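I'd been meaning to talk to someone who runs a laundromat for ages, mostly because I spent my twenties in one and still think of it as the best free reading room in Dranden. So when the owner of the Skedau Street place said she'd give me an hour, provided I bought my own coffee, I was there before she'd got the lights on.

She took it over 11 years ago from an uncle who wanted out. "I thought I'd be dealing with machines," she told me. "It's people. It's people and socks." She keeps the odd socks in a tub by the door – and yes, people do come back for them, sometimes a whole winter later.

I asked what customers get wrong, expecting a long list, and got one word: soap. "They pour it in like they're watering the garden! Half of what's on the bottle is plenty, and if your towels feel like cardboard, use less again." She's also firm on leaving the door open between loads, at home as much as in the shop, and on wiping around the rubber with an old face washer. I went home and did mine that night. I won't be describing what I found. 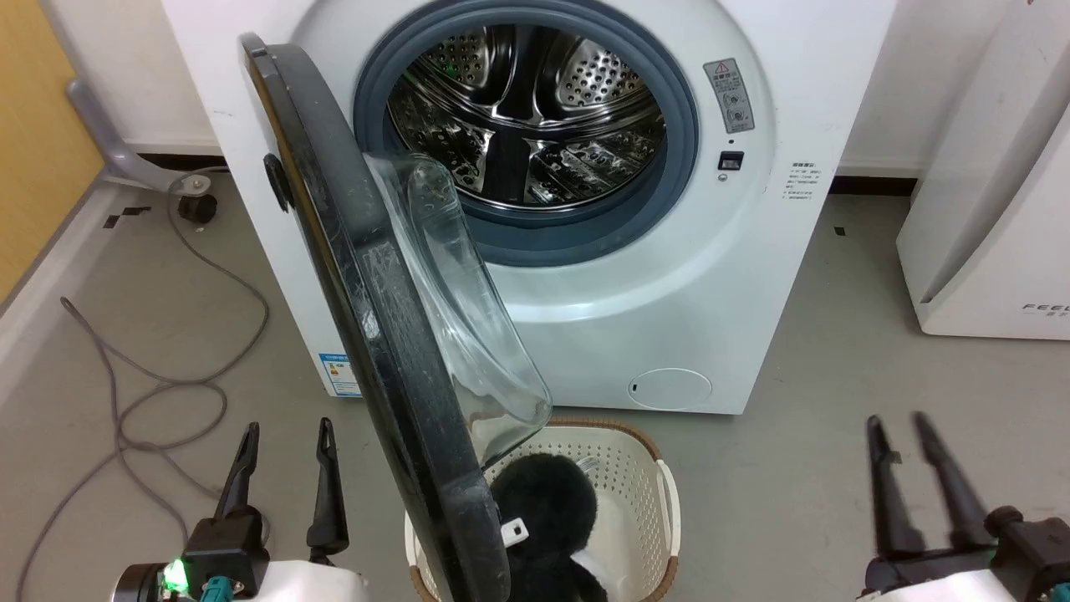
*Door open between loads, the way she likes it.*

What I really wanted to know about was the neighbourhood, though. Laundromats see it all before the real estate agents do. "When the cannery shut I lost my overalls," she said. "Then it was students, then it was doonas. Everybody's got a doona too big for their own machine now." September is her busiest month, when the whole suburb decides on the same sunny weekend that the winter bedding has to be done.

The rent is the part that worries her. It's gone up by $400 a month, and a wash can only go up so much before the regulars start doing their smalls in the sink. She knows who they'd be, too. "There's a fella who's been coming longer than I've had the keys. I'm not putting that on him." 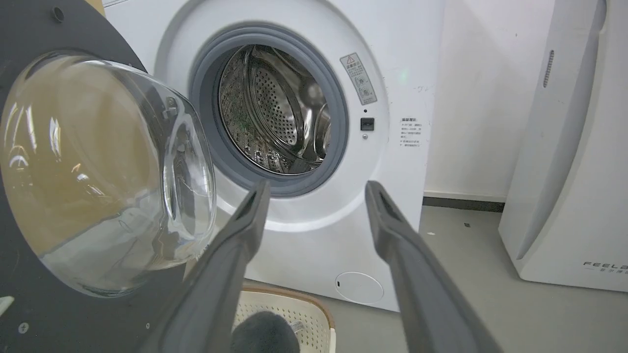 She's had offers to sell, including one from a chain that wanted to swap the noticeboard for a screen, and she said no before they'd finished their tea. The noticeboard is her favourite thing in the place. It has found homes for kittens, a drummer for a wedding band and, once, a left-handed set of golf clubs for a man who'd only come in to dry a tent.

Would she do it all again? She had to think about that one, and a bloke with a basket wanted change in the meantime. "I'd do it again with better shoes," she said when she got back, and then she sent me off to shift my coffee cup from the folding table.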